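Bitte nicht mit demselben Greifer

Wer schreibt eigentlich die Hausordnung für Haushaltsroboter? Bislang vor allem Leute, deren Haushalt aus einem Serverraum und einer Kaffeemaschine besteht. Entsprechend ausführlich ist in den Entwürfen geregelt, wie schnell ein Arm neben einem Menschen schwenken darf. Zur Frage, was dieser Arm vorher angefasst hat, herrscht vornehmes Schweigen.

Josué Evangelista hält das für einen Fehler. Bei Tallero leitet er die Erprobung, und seit dem Frühjahr schreibt er mit Kollegen von Mulemetti an einem Papier mit dem schönen Titel »Leitfaden Urkovura«. 12 Seiten hat es derzeit. Die erste Fassung hatte vier, aber damals war auch noch keine Rede vom Badezimmer.

»In der Küche benehmen sich alle«, sagt Evangelista. »Da wird ein sauberer Becher von links nach rechts gestellt, und das Publikum klatscht.« Der Leitfaden verlangt deshalb, dass auch mit Dingen geprüft wird, die man ungern anfasst. Wannen mit Rändern und Flecken zum Beispiel, Krümel auf dem Regalbrett, Fliesen, deren Muster jede Bilderkennung ins Grübeln bringt.

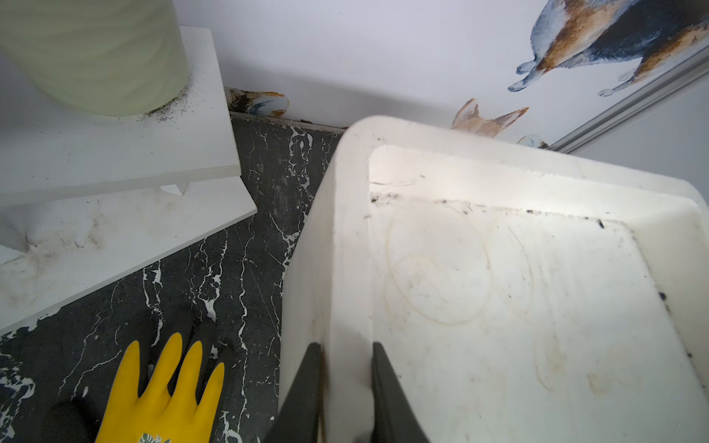
Kernstück ist die Zonenregel. Alles, was mit Schmutz in Berührung kommt, gehört zur Zone 2, und aus der führt kein direkter Weg zurück zum Geschirr. Erst werden die Finger gewischt, dann wird der Wechsel protokolliert, dann darf der Greifer wieder unter Leute. Menschen lernen das mit ungefähr drei Jahren und vergessen es danach gelegentlich. Maschinen muss man es aufschreiben, dafür bleiben sie dabei.

Gestritten wird trotzdem. Der Zulieferer Quaye hat zum Entwurf eine Stellungnahme geschickt, in der das Wort »verhältnismäßig« eine tragende Rolle spielt. Man möge bitte definieren, ab wann ein Finger schmutzig sei. Evangelista hat daraufhin vorgeschlagen, im Zweifel die Person zu fragen, die später vom Teller isst. Der Satz wurde gestrichen.

Geblieben ist Abschnitt 4: Flache, breite Gegenstände werden am Rand gefasst und waagerecht getragen, und wer den Inhalt nicht kennt, behandelt sie als voll. Das klingt nach Großmutter und stammt vermutlich auch von einer.

Im September soll die nächste Fassung vorliegen. Bis dahin sammelt die Gruppe Einwände, bevorzugt von Menschen, die selbst putzen.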